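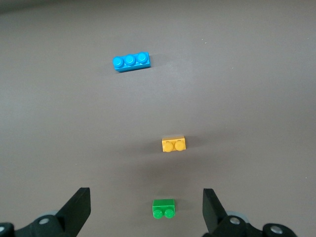
Green first, then yellow, then blue. Wrist camera view from the brick job.

Workshop Tips: Recording Demonstrations Without Losing Your Whole June

We collected 900 demonstrations of a robot arm handling toy bricks, and kept 772 of them. The other 128 taught us most of what is on this page. The learning system was spared them.

Write the task down in one sentence and tape it to the bench. Ours said "pick up the nearest brick." Before the tape, Murray Lemieux and I had each been doing a slightly different job for two days, both very well.

Start with a plain tabletop. You will be tempted to make things realistic with a coffee mug and some mail. Get the dull version working, then add the mail.

Wipe the surface between batches. Crumbs and specks show up in the wrist view much better than they do from your chair. A few won't hurt. A sandwich's worth will.

Leave finger room. Bricks pushed up against each other are a separate task, and a miserable one to learn on. We space ours at least a gripper's width apart until the simple grasps are boring.

Move the bricks every time. People think they are placing things at random and they are placing things where their hand likes to go. Nandini Thampi printed a stack of position cards, 96 to the deck, and you deal yourself one before each take. Shuffle it. Subbarao did not, and we have a very thorough record of the left side of the table.

Turn them, too. Long side across the view is the easy habit. Deal yourself an angle along with the position.

Slow down near the brick. Approach at whatever speed you like, but the last inch should look like you're parking a car you borrowed.

Don't throw out every fumble. If you missed, backed off and got it on the second try, save it and label it "recovered." If you missed, swore and used your other hand, delete it.

Stop after 18 takes and stand up. Past that our grips got sloppy and our notes got funny, and only one of those was any use on Monday mornings or any other time.

Check the bolts on the gripper before you start. A finger that has shifted a hair will spoil a whole session, and you'll blame the software until dinner.

Name files as you go. We have a folder called "good ones" and another called "good ones REAL." I can't tell you what's in either.

Next page: cable ties, and where they go at night.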